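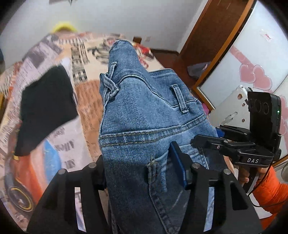

Gilang Yeoh wrote to me that a day desk is money down the drain, and that anybody who can work at a kitchen table should stay there. I read that on my second morning at Veslow, with my feet up and a free coffee going, so you can guess how it landed!

I've now had a month on their part-time desk plan, and I like it a lot more than I expected to. It's $265 a month for a shared desk, the mail handling and a few hours of meeting room time. I also looked at Tallness across the river (they wanted $228, but parking was extra and the mail service was a separate contract), and once I'd added everything up the gap was gone.

**The desk.** Plain, wide, nice and steady. The chair is better than mine at home, and there are outlets on top so you don't have to crawl around for one. My only gripe is the lamp, which hums.

**The mail.** They scan the front of each envelope and email it over, usually before lunch. One letter from my bank sat there for two days in my first week – I called, a very nice person at the front desk apologized, and it hasn't happened again.

**Meeting rooms.** There are two, Wibisono and Illa. Get Illa if you can! It has the window and the door that shuts properly. Wibisono is fine for a phone call, but you can hear the copier through the wall, and I had a client stop mid-sentence to ask me what the noise was. Booking is done in 20-minute blocks, a strange length for any meeting I've ever been in, so I just take three and call it an hour.

**Parking.** Free, out back, and full if you roll in after nine thirty. The street meters are okay for a short stop.

**The contract.** Read the part on canceling. You have to give 31 days' notice in writing, and the signup page doesn't mention it (it's in the PDF they send afterward). I asked for it to be spelled out in my welcome email and they did that the same day.

I've signed on through May, and I'm asking for a different lamp.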